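Call for Participants: Student Researchers, Coastal Litter and Seagrass Study

The Predetmont Marine Station invites applications from graduate students and advanced undergraduates for its next shared field study, which will be carried out in parallel by small teams at partner sites in Sinura and Gebremichael. Each team consists of two students, one from the host country and one from abroad, who follow the same experimental plan for the full length of the study.

The subject of this round is the effect of sunken plastic film on young seagrass shoots and on the small grazing animals that live among them. Teams will collect shoots by snorkeling, keep them in flow-through tanks, and measure growth, leaf color and grazing rates under four levels of cover. Results from both sites will be analyzed together and may form the basis of a master's thesis.

What participants will do

The study opens with a training course in Predetmont in October, led by Dr. Elaine Bezerra. The course covers experimental design, basic statistics, tank construction and safe work in shallow water. Teams then travel to their sites, where they build the tank system, run a pilot trial and complete the main experiment. The final month is spent back at Predetmont on data analysis and writing. Participants are also expected to contribute one short article per month to the Station's public blog.

Housing

Shared housing is arranged by each host site and is within cycling distance of the laboratory. Bed linens, blankets and a fan are supplied.
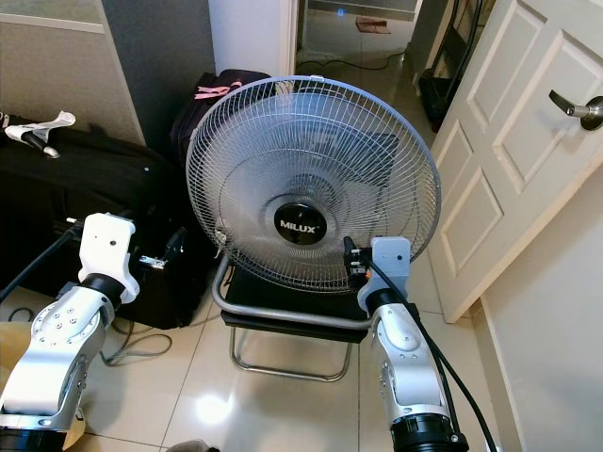
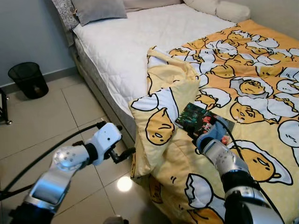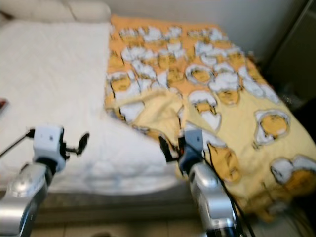 Participants who prefer to find their own housing may do so at their own cost, but must inform the Station before the training course begins. Partners and family members cannot be housed by the host sites.

Funding

Each participant receives a monthly allowance of 923 euros and a single travel payment of up to 2,000 euros. Visa fees are repaid on presentation of receipts. Health insurance valid in the host country is required and is the responsibility of the participant – the Station can provide a list of accepted policies on request.

Requirements

Applicants must be enrolled in a degree program in marine biology, ecology, environmental science or a related field at the time the study begins. A good command of spoken and written English is required. Applicants must be able to swim and must hold a current first aid certificate by the start of the training course. Diving qualifications are welcome but are not needed, as all sampling takes place at snorkeling depth.

Earlier experience with live animals or aquarium systems will be considered an advantage. The work includes daily tank checks, weekends among them, and long periods outdoors. Up to 40 hours of work per week should be expected during the main experiment.

How to apply

Applications should include a letter of interest, a resume, a current transcript and the name of one academic reference. Applicants should state which site they prefer, although placement at that site cannot be promised. Please send all documents as a single file to the program office, marked for the attention of Ibsa Fikre. The closing date is 27/11/2020.

Selected applicants will be invited to an online interview with Dr. Bezerra and the site supervisors, Hinata Kaneko (Sinura) and Nilton Lozano (Gebremichael). Questions about the scientific content of the study should be addressed to the supervisor of the site concerned. Questions about enrollment, credit or funding should be sent to the program office.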